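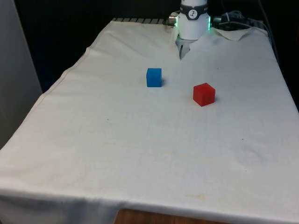
Filed under: Laundry & Linens

How to wash and store a white tablecloth that has turned yellow

A white tablecloth can stay in the closet from one November to the next and come out more yellow than it went in. I wash such cloths at home for many years, first my grandmother's and later the ones I buy at the flea market in Pekholm, and I would like to describe my method step by step. It is slow, but most of the time you only wait.

The method is for cotton, linen and cotton mixed with polyester. Please do not use it for silk or wool, or for a cloth with colored embroidery, unless you have tested the color first. To test, wet a small corner on the back side, press a white napkin on it for a few minutes and look if any color comes on the napkin.

What you need

- a bathtub or a big plastic tub
- oxygen bleach in powder (I use the one from Bestora, but any without perfume will do)
- plain dish soap
- a soft brush, for example an old toothbrush
- white vinegar
- a kitchen scale

Step 1. Look at the cloth in daylight

Spread the cloth over a table next to the window and go over it slowly. Lamp light hides yellow stains very well. Mark each stain with a safety pin, or with a piece of white thread if the fabric is thin. Check also the hem. If some stitches are open, close them now by hand, as a small hole in the hem becomes a long one in the machine.
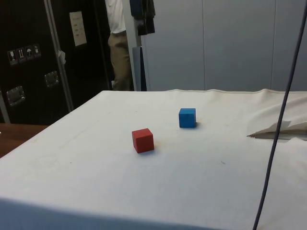
White cloth on the table, with a red and a blue cube.

Step 2. Treat the stains one by one

Grease: put one drop of dish soap on the dry stain, rub it in with your finger and leave it for half an hour. Do not wet the stain before.

Wine, tea and coffee: rinse from the back side with cold water. After this make a paste from oxygen bleach and a little water, put it on and wait 15 minutes.

Candle wax: put the cloth in the freezer in a bag, then break off the hard wax with a spoon. What remains you can iron out between two paper towels.

Rust: bleach does not help here. Lemon juice and salt sometimes do, but rinse them out completely before the next step.

Step 3. Soak

Weigh the cloth dry and write down the number. My biggest one is 580 grams, and for this one I take 50 grams of powder in enough warm water that it can move freely. For a heavier cloth use more, and read also what the package says. Dissolve the powder fully before the cloth goes in. Undissolved grains can leave pale points on linen.

Leave it overnight. In the morning the water is often the color of weak tea, and this is a good sign. If it is very dark, pour it out and repeat with fresh water. I had one cloth from the Saengthong guesthouse sale which needed three nights.

Step 4. Machine wash

Wash it alone, with your normal detergent and without fabric softener. Softener leaves a thin layer on the fibers and I believe it makes the yellow color come back sooner. Use the temperature from the label. If there is no label, 40 degrees Celsius is safe for most cotton. Pour half a cup of vinegar in the softener compartment and choose one additional rinse. Never use vinegar together with chlorine bleach, they make a dangerous gas.

Step 5. Dry and iron

Do not put the cloth in the dryer before you have checked that the stains are gone, heat can fix them forever. I dry mine outside on the line, in the sun if possible, and I take it down when it is still a little damp. Iron from the back side, starting in the middle and moving to the edges. Small wrinkles that stay will mostly disappear after one day on the table.

Step 6. Store it correctly

The most common mistake is to keep the cloth in an ordinary cardboard box or directly on a wooden shelf. Acid from the wood and paper goes into the fabric. I use the acid-free boxes from Trikarton, size 46, with white tissue paper between the layers. An old pillowcase, well rinsed, is a cheaper solution and almost as good. A plastic bag is not recommended for long time, it holds the moisture inside.

Better than folding is rolling. Take a cardboard tube, cover it with tissue paper and roll the cloth around it with the good side out. If you must fold, fold it each time in a different place, so the same line is not always broken.

Starch should wait too. Insects like it, and it turns yellow with age. Put the cloth away without starch and add it when you iron before the next holiday.

If gray spots with a moldy smell appear in storage, brush them off outdoors when the cloth is dry, and begin again from step 3.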